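倉庫の自動化と、手元の仕事のこと

2025年10月15日

勤め先の梱包センターで自動化の話が動き出してから、そろそろ一年になる。忘れないうちに書いておく。

うちは通販の小物を預かって、詰めて、送り出す会社だ。茶葉や乾物、化粧品の小箱、文具、電池の類いまで、荷主はばらばらで、大きさも包装も揃っていない。担当しているのは「バラ」と呼ばれる区画で、注文ごとに品物をかごに集め、検品して箱に詰める。自分はここに来て12年になる。

最初に入ったのは搬送の機械だった。Skoltanceという会社の台車型のもので、棚から作業台まで品物を運んでくる。それまでは一日中歩いていた。入れ替わってからは、ほとんど台の前に立ったままになった。足は楽になったが、今度は腰と首にくる。歩いている間は気分転換もできていたのだと、なくなってから分かった。休憩のときに外を一周するようになった人が何人かいる。

次に入ったのがBromicoの画面で、注文の順番と入れる箱の大きさを指示してくる。新しい人が早く慣れるようになったのは確かだ。前は、壊れやすいものと重いものをどう組み合わせるかを覚えるのに、ひと月はかかっていた。いまは画面の通りに詰めれば、だいたい形になる。古い人間からすると、指示の順番が自分の手順と違うのが気持ち悪い。慣れるまでに自分は二か月かかった。

そして今年から、つかむ作業の自動化が始まった。大きな箱を持ち上げる機械なら前からあるが、今回はバラの区画が対象で、袋物や小箱をつかんでかごに移すところまでを機械にやらせたいという話だった。導入を受け持っているのはKidettiという会社で、計画全体には社内でMunshiという名前がついている。由来は聞いたが忘れた。

やってみて分かったのは、箱は早く、袋は遅いということだ。角のある小箱は、向きさえ分かればたいていつかめる。袋は毎回形が違う。中身が片方に寄っていたり、口の近くに空気がたまっていたりする。透明な袋は光って、機械の側からは輪郭が取りにくいらしい。人間なら指先で袋の口を探り、中身の重いほうに手を回す。それを口で説明してくれと言われて、かなり困った。 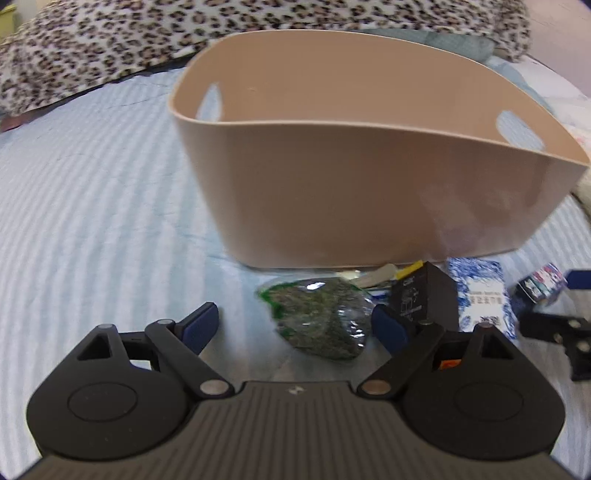
説明するために、自分たちの手の動きを細かく言葉にする時間が設けられた。どこを見て、どの指から触るか。先に大きいものをどけるのか、手前から取るのか。同じ区画の人同士でも答えが違った。手前から順に取る人もいれば、軽いものを先に全部片づける人もいる。長年隣で働いていたのに、隣の人が袋の底から持っていることを初めて知った。

この時間は通常の作業とは別枠で、時給も同じだけ出た。そこは会社がきちんとしていたと思う。始まる前は、自分の仕事をなくすために自分で教えるのか、という声も当然あった。自分もそう思っていたし、いまも全部は消えていない。説明会では、人を減らす予定はないが、増やす予定もないと言われた。辞めた人の分は補充しない、という意味だと受け取っている。実際、春に2人抜けて、そのままになっている。

現場で変わったことを挙げると、まず検品の割合が増えた。機械が移したものを確かめ、つかみそこねたものを直す。試験運転の日は、一台で400点を流して、そのうちの袋物は人がかなり手を出した。数字だけ見れば人が全部やるほうが早い日もあった。ただ、箱だけの注文なら任せておける。そういう注文が続く時間帯は、自分たちは袋物と割れ物に集中できる。

次に、会話が減った。前は棚の間ですれ違うたびに一言二言あった。いまは台ごとに離れて立ち、それぞれ画面を見ている。班長に言って、昼のあとに10分だけ台を寄せて片づけをする時間を作ってもらった。効率の話ではないので通らないかと思ったが、意外とすんなり通った。

三つ目は、疲れ方だ。体の疲れは減って、目の疲れが増えた。間違いを見つけるために見ている時間が長いと、手を動かしているときより時間が経つのが遅い。若い人のほうがこれを嫌がる。自分は年のせいか、座れる時間が増えたことのほうがありがたい。椅子は高さの調節できるものに替えてもらったが、数が足りなくて交代で使っている。

荷主への影響も少しある。袋の口を折って留めてほしい、とお願いすることが増えた。機械のためのお願いなのだが、人が詰めるときにも崩れにくくて助かっている。これはもっと早く頼めばよかった。逆に、ラベルの位置を揃えてほしいという話は断られることが多い。店の見た目に関わるところなので、まあ仕方がない。

次は11月に本番の区画で二台目が動く。一日200件の注文をそちらに回すそうで、自分はその検品側に入ることになった。配置表はもう出ている。立ち位置が搬送機の通り道に近いので、通路の線を引き直してもらうよう頼んである。返事はまだ来ていない。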